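Fire extinguisher (portable)

Print this page | E-mail this article

A portable fire extinguisher is a container, small enough to be carried by one person, that holds a substance for putting out a fire in its first minutes. It is found in homes, workshops, vehicles and public buildings. It is not made for large fires, for which the fire brigade must be called.

Early means

Before the metal cylinder became common, people fought small fires with buckets of water or sand, with wet blankets and with hand syringes. The syringe was a tube with a piston, filled from a bucket, and it often needed two persons to work it well. A town rule of Elent from 1364 is sometimes mentioned in local histories, as it asked each baker to keep 2 full buckets beside the oven at night. The rule was copied later in the neighbouring town of Sistden, where it stayed in use until the bakers moved outside the walls.

Types of content

Water is the oldest content and is still used for wood, paper and cloth. It must not be used on burning oil, which it can spread. Foam covers the surface of a burning liquid and keeps the air away. Powder works on many kinds of fire, but it leaves a fine dust that is difficult to remove. Carbon dioxide leaves nothing behind and is preferred near electrical equipment. Wet chemical is made for cooking oil and is mostly met in kitchens.

Pressure

In the stored pressure type, the gas and the content are together in the same cylinder. In the cartridge type, the gas is kept in a small separate container, which is opened at the moment of use. The second type is heavier to maintain but can be refilled quickly.

Parts and outside care

The body of an extinguisher is usually a steel or aluminium cylinder, and the valve is fixed on top of it. On most models a pin with a ring blocks the lever until it is pulled out. The colour of the body depends on the country, but red is the most usual.

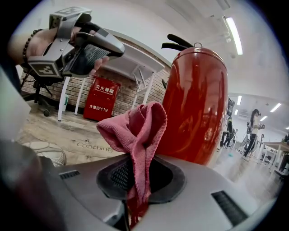 Cleaning of the outside is a simple work and is described in most workshop manuals, among them the one of Flendent. A soft cloth is enough for the paint, and a microfibre towel like the pink one in front of the glossy red cylinder does not scratch it. Around the black lever handle and the small metal pull ring one should wipe with more care, so that the ring is not moved from its place. Strong solvents should be avoided, as they can damage the label.

Inspection

The owner should look at the extinguisher regularly and check that the pin, the seal and the hose are in good state. The Shaikh method, taught in some training centres, divides this check into 3 steps: place, body and valve. Full servicing is left to a trained person.

See also: Fire blanket; Fire bucket; Hose reel

This site uses cookies to remember your reading settings. Accept | Change settings

Contact | Copyright | Back to top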